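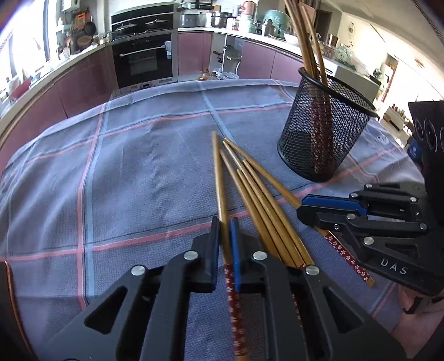
Search this site
Enter keywords Go

Zerness Pad and Linkage Kit for Hand-Held Grippers

Posted March 27, 2018

I bought the Zerness kit to rebuild a pair of hand-held parallel grippers that had gone sloppy. It costs $172 from Lernmont, which also sells the pads separately. I have now used it for a full rebuild and one touch-up, so this review covers both the parts and the upkeep since then.

The box has four pads, a bag of linkage screws with matching washers, a small tube of medium thread locker, two hex keys, a sheet of alcohol wipes and a folded instruction card. The pads are molded with adhesive already on the back. One kit does two grippers. If you only run one, you'll have a spare set, but the adhesive is only rated for a year on the shelf.

Taking things apart

Getting the old pads off was the slowest part of the job. Mine had been on since January of last year and the glue had turned hard at the edges and gummy in the middle. The card says to peel from the tip toward the base. I had better luck going in from the side with a plastic scraper. Warm the jaw with a hair dryer first, on low, and keep it away from the camera.

After the pads are off, wipe the jaw face twice. I wiped it once on the first gripper and a corner lifted within a few days.

The linkage screws come out easily. Do one side at a time and leave the other side together so you have something to copy. The washers are thin and stick to the screw heads, and I lost one under the stove before I started working over a baking tray.

Setting it up again

Put thread locker on the screws sparingly, only on the last few threads. Tighten each one until the joint stops moving, then back it off until the arm swings under its own weight. The card gives a torque figure, but I don't own a driver that goes that low and I suspect most buyers won't either. Going by feel worked. The thing to check is that both jaws arrive at the center together. If one gets there early, the joint on the late side is too tight.

Let it sit overnight before using it. I didn't on the first one and had to redo a screw.

With the pads on, close the jaws against a strip of paper and pull. It should drag evenly from the tip to the base. If the tip lets go first, the pad is on crooked, and you have a few minutes to lift it and lay it down again.

How it holds

My standard check is chopsticks on a cloth-covered table. They are thin, they taper and they roll, and they show up a bad pad faster than any block or cup. I pick one out of a loose pile with one gripper, hold it upright, and see if it swings. The old pads let a stick pivot unless I squeezed hard. The new ones hold it at the thick painted part with a light squeeze. Bare bamboo is not as good, and near the point I still get some turning.

I have kept a tally on the rebuilt pair, and it stands at 2,190 closes. The pads have picked up a slight polish in the middle. One linkage screw needed a quarter turn. Everything else is as I set it.

Looking after it

Wipe the pads at the end of a session with plain water. Alcohol is fine before gluing but it dries out the surface if you use it every time. Lint from a woven tablecloth builds up along the bottom edge of the pad, and a soft toothbrush gets it out. I check the screws once a week with the short hex key and look for play by wiggling each jaw sideways.

Check the camera after any linkage work too. Mine had shifted a hair from being handled, enough that I recalibrated.

What I would change

The instruction card is too small and the drawing of the linkage is printed backward for the right-hand side. The short hex key is soft and has started to round off. I also compared the pads with a set from Ernildale, which are cheaper and come as a sheet you cut yourself. Those grip nearly as well, but my cuts were never straight and the edges curled.

The price is high for a small bag of parts. I would still buy it again for the linkage hardware, and get pads alone next time.

Rating: 4 out of 5

Comments

benchnotes: Does the thread locker attack the plastic? I had a housing crack around a screw with another brand.

Reply from the reviewer: No cracks so far. I wipe off any that squeezes out.

left_jaw_late: Same trouble with the backward drawing. Lernmont sent me a corrected card when I wrote to them.

villanueva_shop: We do a few pairs of these a month in Villanueva. Dental floss works well for the old pads. Saw it back and forth behind the pad and the jaw doesn't get scratched.

tapered: Are the washers sold separately? I'm short two.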